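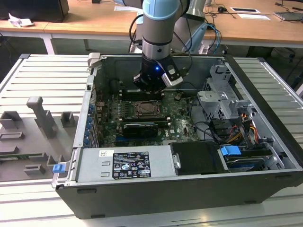

Offener Tower, auf der Seite liegend. Sockel in der Mitte, Grafikkarte darunter.

10. März 2024

Lüftermessung, zweiter Durchgang. Thema bleibt das Brummen im Messraum Clellen, das seit Oktober in den Aufnahmen sitzt.

**Aufbau**

- Mikrofon auf Stativ, 30 cm vor der Gehäuserückwand
- Vorverstärker Pundness, Verstärkung unverändert
- Heizung aus, Tür zum Flur zu
- je Einstellung 15 Minuten Aufnahme

**Beobachtungen**

Grundgeräusch ohne Rechner sauber. Mit Rechner im Leerlauf ein schmaler Ton bei 669 Hz, der auch nach dem Umstecken auf die andere Steckdosenleiste bleibt. Netzbrummen ist es also nicht. Unter Last wandert der Ton nach oben und verschwindet im Rauschen des Netzteils.

Filzstreifen unter die Füße gelegt: Ton leiser, aber noch da. Tischplatte mit der Hand festgehalten: noch einmal leiser. Die Platte schwingt mit. Beim Stellplatz in Detbridge war das nie aufgefallen, dort stand alles auf Beton.

Datei 2 ist unbrauchbar, mittendrin ging im Flur die Lüftung an. Nicht auswerten.

**Auswertung**

Spektren liegen im Ordner Nogueira, Unterordner Leerlauf. Die Fensterlänge ist diesmal doppelt so groß wie beim ersten Durchgang, beim Vergleichen bitte beachten. Die alten Kurven rechne ich noch um.

**Offen**

- [ ] Messung mit Gummimatte wiederholen
- [ ] Gehäuselüfter einzeln abklemmen, jeweils neu aufnehmen
- [ ] Schaltzeiten der Flurlüftung bei der Haustechnik erfragen
- [ ] Stativschraube ersetzen, Gewinde ist ausgeleiert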